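3.2 Reheating station

The Gordale kitchen was set up for the storage and reheating tasks. Containers were closed with their own lids, and heating time was set by dial.

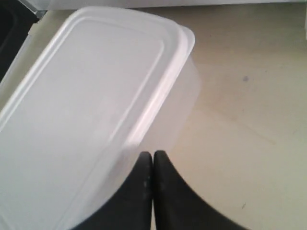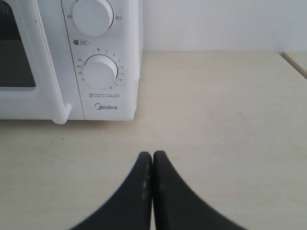

Figure 5. Items from the reheating task: translucent food container with lid (first panel); microwave oven with two round knobs, the lower for time in minutes (second panel).

Timer marks are closer to the needs of short reheating at the low end, where single minutes are numbered.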